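Brotton Carpets is ever so pleased to share that its streaked gray weave will be back on the shelves in October – and yes, we've missed it too! First made by the Mallet mill in 1868, the pattern has found its way into 17 of our stores.
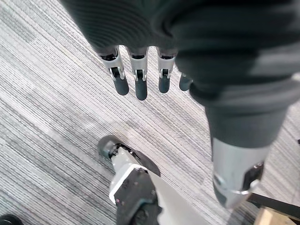
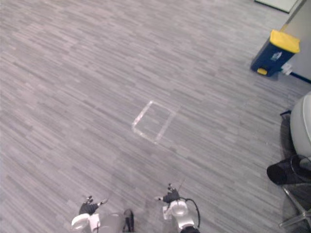

Gray streaked carpet, shown in both pictures.

"People kept writing in to ask for it, and we do read every letter," said Nataša Mujić, head of design. Samples are free at any Brotton store – just ask at the front desk.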